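The small round table wants your keyboard

At some point in the past few years the office stopped buying desks. What it buys now is the small round table with a stone look, the kind that used to hold two coffees and a plate. Satano sells one for 582 dollars. Clarneo has a cheaper take at 146, and from across a room I couldn't tell you which was which.

The sales pitch goes like this: people don't sit in one spot anymore, so give them places to land. Merja Huttunen, who fits out workplaces for Howells, put it to me more gently. "A round table tells people they can stop for a minute," she said. I asked her where they put the keyboard. She laughed, and then she said that depended on the keyboard.

It does. A full-length board is a straight thing, and a round top has no straight side to line it up with. Push it toward the rim and one corner heads for the drop. Pull it to the middle and you've used up the table. Then there is the cable, which has to go over the edge somewhere, and usually goes where feet go.
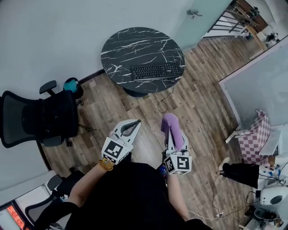
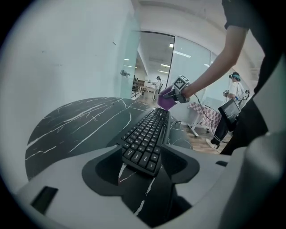 A black keyboard on a round table with a black marble pattern and white veining.

I will grant the look. Black with white veins hides a lot, and it sits well on a gray-brown plank floor. It also makes a black keyboard nearly vanish, a strange thing to want from something you type on. Huttunen likes that. I kept thinking of dim afternoons in February and faint legends on dark keys.

My own test was not scientific. I worked at a borrowed Clarneo for two weeks, with an ordinary mesh chair pulled up to it. By the second week the mouse was living on a side table, and my notebook was on the floor. Ivis makes a shorter keyboard that would have helped, but buying a new keyboard to suit a table seems backward to me. The coffee, at least, always had a place.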